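Gripper lets go of boards half way into the rack, no fault logged - left arm only

Posted in: Cells and Handling > Faults

Left arm puts bare boards in a slotted rack. Random drops right at the slot. Need ideas before somebody loses a finger or I lose my mind.
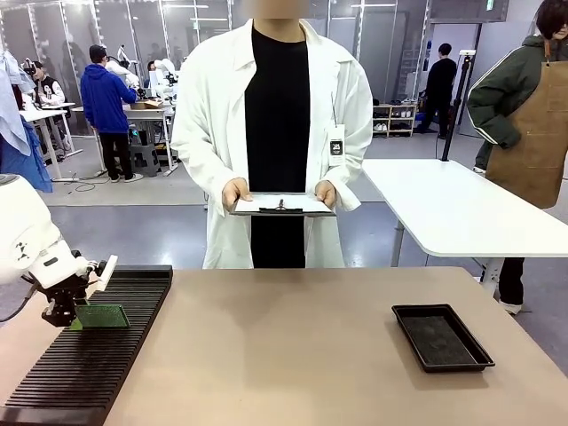
Setareh Fallahi: are you getting a force reading at the moment it drops, or only position? Also which firmware. Can't do much with "random".

OK fair, more detail. Only position logged, force was never turned on in the logger. Firmware is whatever Belness shipped in February, will look it up when I'm back at the cell.

What it does: picks a board, holds it upright, comes down over the rack, starts lowering into the slot. Most of the time fine. Then one time the fingers just open with the board part way in. Board leans on the rib, arm carries on down as if nothing happened, and pushes on it. We've cracked two that way and bent a connector on another. Arm reports cycle complete. Green all the way. That's the part that bothers me.

Yesterday's run: 283 boards picked, 278 seated, 5 dropped. All 5 on the left arm. None of them showed up as an error. We only know because the operator was counting by hand.

Tried so far:
- new finger pads
- gripper force up two steps (then back down, it was marking the board edge)
- slowed the last bit of the descent
- re-taught the rack position, twice
- rebooted everything obviously

Slower descent made it a bit worse if anything?? Which makes no sense to me.

And now the safety bit. Second to last drop, operator saw the board leaning and reached in to grab it. Arm was between cycles, looked parked. It wasn't parked. It started the next move and clipped her wrist. She is fine, red mark, no more than that. But no stop, no warning, and it shoud have stopped. Cell is in the reduced speed mode so I assumed contact would trip it. I've shut the cell down till I understand both things. Boss wants it back up tomorrow morning. So.

Anyone seen this? Gripper is a Mastard two finger, cell was put together by Sadeghi, running on Fedatora cell software.

- Touran Shahbazi

Setareh Fallahi

Two separate problems, don't mix them up. Doing the contact one first, it matters more.

1. The wrist. Reduced speed is not contact detection. Different settings. On cells like yours speed can be capped and the contact threshold still be sitting at some huge number left over from commissioning. Go look. Settings, safety page, per arm, NOT the global one. Left and right are stored separately. If left was ever swapped or re-flashed it can come back with defaults while the global page still shows your nice low value. Take a photo of what's there before you change anything, you'll want it for the incident report. And write the incident report, red mark or no red mark.

Also, "looked parked". If it's waiting for the next pick there should be a light or a tone or something. If people reach in between cycles you need a proper hold: button, arm stopped, confirmed, then hands. Tape a sign up tonight if that's all you can do. Don't restart on the boss's schedule. Get whoever did the risk assessment to sign the change first, and have contact force measured with a gauge. Not somebody's forearm. I have seen the forearm method.

2. The drops. Slower being worse is your clue. Sounds like a timeout. The grip hold command on a lot of these has to be refreshed, and if the descent runs longer than the hold window the gripper drops to idle and the fingers relax. Default on ours was 2000 ms. You slow the descent, you go past it more often. Fits with no fault too, as far as the gripper is concerned it finished its job.

Check: log grip state against arm height for one batch. Dummy boards, nobody inside. If it opens at the same time after pick every time, it's the timeout. Same height every time, it's something mechanical, board catching a rib and twisting out.

Then make it check the finger width before it reports complete. A cycle that says OK with the board lying sideways is a bug whatever the cause is.

boardwrangler

had this. was the pads. clean them with alcohol, let them dry, done. ours got a film on them off the boards and you couldnt see it

wouldn't bother with firmware

offshift_mel

Pads won't make the fingers OPEN though, he says they open. Slip and open are different things, film a few at close range and you'll know which.

One more place to look. Cable. If the gripper cable gets tugged at the bottom of the move, connector loses contact for a split second, gripper resets, fingers go slack. Ours only did it low down on one side. Didn't log either, came back up before the controller polled it. Power off, locked out, then check the strain relief at the wrist and reseat the plug. Give it more slack if it's tight at full reach.

If it is that, lowering the speed wouldn't change much, so my money is on Setareh's timeout. But it's a five minute check and you're down anyway.

Touran Shahbazi

Quick update, typing on my phone in the hallway. Contact threshold on left was at factory default. Right was correct. Global page showed the right one's value, exactly like Setareh said. Not happy. Left arm was re-flashed when Sadeghi's guy was in and nobody rechecked it, me included.

Report is in. Cell stays off till the force test is done, told the boss, he took it better than expected.

Hold timeout is 2000 here too. Descent after I slowed it runs right up against that, some go over. Havent run the dummy batch yet so not calling it solved. Cable plug looked OK, reseated it anyway.

Does anyone know if the Mastard hold window can be changed from the Fedatora side or do I need their own tool? Can't find it in the menus.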